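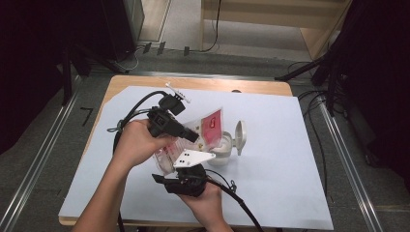

Tamsin Partington
Responsável pelo cultivo e pela cura, estufa de Irnthorpe

Segunda-feira, 19 de agosto de 2024

Voltei de férias e a primeira coisa que fiz, antes mesmo do café, foi abrir os frascos da Kurkari (o lote 11, o que o Kálmán pendurou antes de eu ir embora). Que alívio! Já não cheira a feno. Na última vez que meti lá o nariz era relva cortada e mais nada, e agora vem primeiro a casca de laranja e depois uma coisa apimentada que me lembra a mãe dela, a Virnard. O Callum diz que lhe cheira a verniz. O Callum acha que tudo cheira a verniz.

Humidade nos frascos: a maioria está nos 61 ou 62%, que é onde eu queria. Dois estão mais altos, 66%, e são os que levaram as flores do topo, muito mais fechadas. Deixei-os destapados uma hora e voltei a medir a meio da manhã, 64%. Amanhã abro outra vez e logo se vê. Se na quarta ainda passarem de 63 volto a pôr as flores na rede por uma noite, não quero ficar a adiar como fiz em dezembro, quando perdemos um frasco inteiro para o bolor por pura preguiça minha.

Peso seco do lote: 1.638 gramas já aparadas. O Ernő tinha apostado em mais de 2.000 e deve-me um almoço. Para mim o número é bom, porque a Kurkari estica imenso na floração e desta vez dobrámos as plantas tarde, com os caules já meio lenhosos (duas racharam, atei com fita e seguiram como se nada fosse). Na próxima rodada dobrar na segunda semana depois do transplante, sem falta. Kálmán, se estás a ler isto, estou a falar contigo.

Cruzamento Virnard x Rácz: as sementes germinaram quase todas e as plântulas já têm o terceiro par de folhas. Há uma diferença enorme entre elas, metade sai baixinha e larga como a Rácz e a outra metade sobe desenfreada. Gosto das baixinhas mas ainda é cedo para escolher, e já me enganei a escolher pelo porte. Tirar clones de todas antes de mudar o fotoperíodo e etiquetar NO MESMO DIA. As etiquetas a lápis, por favor, a caneta desbota com a humidade e depois ficamos todos a olhar para um risco azul.

O Győző telefonou da outra estufa a perguntar pelos resultados do laboratório. Ainda não chegaram. Ele está convencido de que a Kurkari vai dar mais CBD do que a geração anterior e eu não ponho as mãos no fogo por isso, pelo aroma diria só que há mais limoneno, e mesmo aí é o meu nariz a falar — que hoje está cheio de pólen de gramíneas. Esperar pela folha antes de escrever seja o que for na ficha da variedade.

Rega: baixei a condutividade das mães para 1,4 porque as pontas das folhas estavam queimadas, sobretudo nas duas do canto junto ao ventilador. Água simples hoje, alimento só na quinta. O pH do depósito estava em 6,3 e subi um bocadinho a dose do corretor, ficou em 5,9. A sonda anda esquisita, demora a estabilizar. Calibrei de manhã e à tarde já fugia outra vez, acho que é o elétrodo que chegou ao fim. Encomendar.

Tripes: três na armadilha amarela do fundo, nenhum na da porta. Passei uma boa meia hora de lupa em cima das folhas de baixo e encontrei uns riscos prateados numa planta só, a da ponta. Tirei as folhas marcadas, ensaquei e foram logo para o lixo de fora. O Ernő quer largar já os ácaros predadores em toda a sala e eu sou capaz de lhe dar razão, ficam caros mas a floração começa daqui a nada e depois já não se pode pulverizar coisa nenhuma.

Ah, e a sala de secagem: 18 graus e 58% durante toda a noite, lindo, um traçado direitinho no registador. O desumidificador novo faz um barulho de avião mas trabalha. Falta esvaziar o tabuleiro ao fim do dia — o Callum fica com isso até sexta.

Para amanhã: abrir os dois frascos altos, clones das baixinhas primeiro, ligar ao fornecedor por causa do elétrodo e lavar as tesouras com álcool, que estão uma vergonha de resina.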